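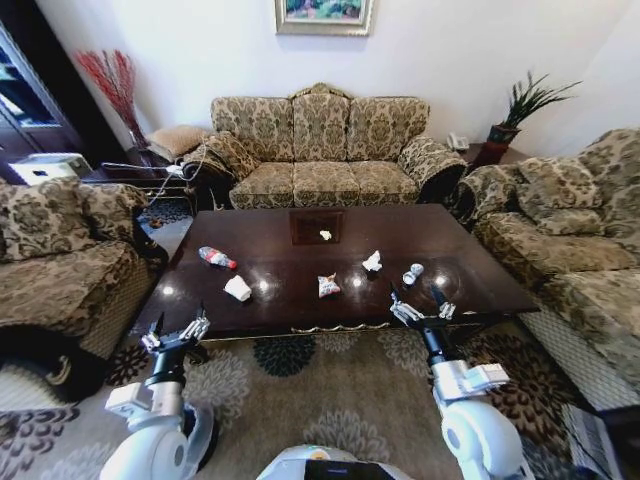

Wamby Home Practice Kit for Two-Arm Mobile Robots

Product code WHP-13. Supplied by Cronin Equipment, Bandora. In stock.

The Wamby kit is a set of printed procedures, floor markers and test items for teams running two-arm robots in ordinary furnished rooms. It covers tidying work: picking up bottles, cups, tissues and wrappers from tables and putting them in a bin. It does not include a robot.

What's in the kit

- Bound procedure book, 100 pages, wipe-clean cover
- 13 laminated room cards
- Roll of low-tack floor tape, safe on short-pile carpet
- Test litter set (empty bottles, paper cups, foil wrappers, tissues)
- Edge gauge for setting gripper clearance over polished tops
- Log sheets, pad of 380

Rules the book is built on

The procedures are our own. They are meant to sit underneath whatever safety standard applies to your robot and your site, and they don't replace it. If the manufacturer's manual is stricter on any point, follow the manual.

Before the arms are powered, the operator walks the room. Cables hanging from side tables are tied back or taped down. Rug edges are checked for lifting. Anything fragile within reach of either arm is moved out of the room, and that includes pot plants and vases.

The base is parked square to the table and the wheels are locked. Both grippers start open, in front of the table edge or above the top, and neither one touches the furniture. The first pass is run at the lowest speed setting with no pick attempted.

One person holds the stop button and does nothing else. Anyone else in the room stays behind the tape. Nobody sits on a chair or sofa inside the taped area while the arms are live, even if they are paused.

Soft items and hard items are logged separately. A crushed paper cup and a plastic bottle need different grip force, and results that mix them are of little use later. Containers must be empty. Glass is not to be used with this kit.

Glossy tabletops get their own card. Reflections from ceiling lights can upset depth readings, so the card calls for a run with the lights on and a second with them off and the curtains open. Record both.

Arms are returned to rest before anyone reaches over the table to reset the litter. This is the step most often skipped, and the log sheet has a box for it on every line.

Servicing and refills

Log pads and tape can be bought separately. The edge gauge should be replaced after 1,000 uses or if the felt face is worn. The procedure book is revised each April and registered owners get the changed pages by post at no charge.

The Sallau tape dispenser fits the roll in this kit but is sold on its own.

Comments (3)

benchtop_kel
Good kit. The room cards are the part we use every day. Wish the tape came in a second colour.

Marri Labs
Does the edge gauge work on a table with a raised metal trim? Ours has a lip and it sits crooked.

Cronin Equipment
Reply to Marri Labs: Set the gauge on the flat part of the top, inside the trim, then add the height of the lip. It's on the glossy tabletop card, on the back.

We use cookies to remember your cart and to count visits to this page. By continuing to browse you agree to our cookie policy. Accept | Manage settings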